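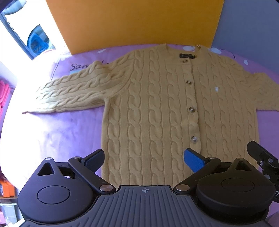
Cardigan laid out flat on the bed, front side up.

Folding a chunky cable knit cardigan so it fits a shallow drawer

Posted by Shezi in Clothes and Laundry

I have a mustard cable knit cardigan, quite a pale one, and I can't find a way of folding it that works. It buttons down the front and has thick cables on the body and on the sleeves as well, so wherever the sleeves go there is a lump. I've been doing it the way I do T-shirts, sleeves to the back, sides in, then in half and in half again. It comes out like a cushion and the drawer catches on it every time.

The drawers are in a Brekell chest and they are shallow. I don't want to hang it. My last heavy cardigan went on a hanger for a winter and the shoulders ended up with points in them.

Two other things while I'm asking. Should the buttons be done up before folding or left open? And there is a small white spot on one of the front panels. I don't know what it is. I would like to get it off before the cardigan goes away, but I don't want to make a bigger mark than the one I've got.

Skorngate
2 people found this helpful

Do the buttons up, at least the top one and a couple lower down. Left open, the two fronts slide about and you end up with a twisted button band which then stays twisted.

For the fold, stop after one fold across. Your trouble is folding in half twice. With a cable knit you get four layers of body plus the sleeves, and that is too much for a shallow drawer.

Button it and lay it face down on the bed. Smooth it from the middle outwards with flat hands, don't pull it. Bring one sleeve straight across the back, level with the shoulders, and then turn it down so it runs along the side towards the hem. Do the other one the same. They should lie next to each other down the back and not on top of each other. If they cross, that's your lump. Then bring the hem up to the shoulders and leave it there.

It makes a wide, flat shape and takes up more of the drawer, but the drawer will shut. Put it in on its own or with something thin on top, a vest or a cotton top.

Avero

I just roll mine. Works fine for me.

Yao-tsung Wan
4 people found this helpful

Rolling is all right for a suitcase. I wouldn't leave a heavy knit rolled up for months, mine had creases across the cables that took a wash to get out.

On the white spot, look at it closely in daylight before you put any water on it. Try a dry soft brush first, an old toothbrush will do, and go along the cable, not across it. If it is something dried on, such as toothpaste or a bit of washing powder, most of it should come away. If there is still a mark, dab it with a cloth wrung out in cool water with a drop of wool wash, then dab again with plain water. Press it with a towel and let it dry flat. Don't rub – that is how you get a fuzzy patch.

If it turns out to be a bit of fluff or a loose fibre, pick it off with tweezers, but check it isn't part of the yarn before you tug.

Make sure it's completely dry before you fold it. I'd leave it overnight.

Shezi

Thanks all. Tried the one fold with the sleeves side by side and the drawer shuts now. Will have a go at the spot with a toothbrush tomorrow morning.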